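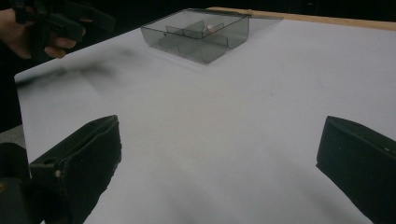

Trirnell Notes, Issue 84, page 3

Grip fault traced to a screw

Bench sorting with the hand-held grippers stopped for most of Wednesday after one tool began closing late. Kanchan Khurana was moving small parts into a divided plastic organizer when the trigger went slack and the fingers stayed open. She let go of the trigger, tried again, and the fingers snapped shut at 55 percent travel. She was not hurt, but her other hand was close to the box at the time.

Naveen Bhardwaj took the tool apart that afternoon. A screw in the trigger linkage had backed out far enough to let the arm slip -- the fingers themselves were fine. The log showed 3000 closures on that linkage with no check recorded. Lalit Yadav then went through the other tools and found a second one with the same screw loose. Both are tagged and off the bench.

Until new screws arrive from Postusetti, please check the linkage by hand before each session and again after 60 minutes of use. Keep your free hand away from the fingers when the trigger is pulled, even if nothing moves. Late or uneven closing should be reported to Styliani Karamanlidis the same day, with the tool number.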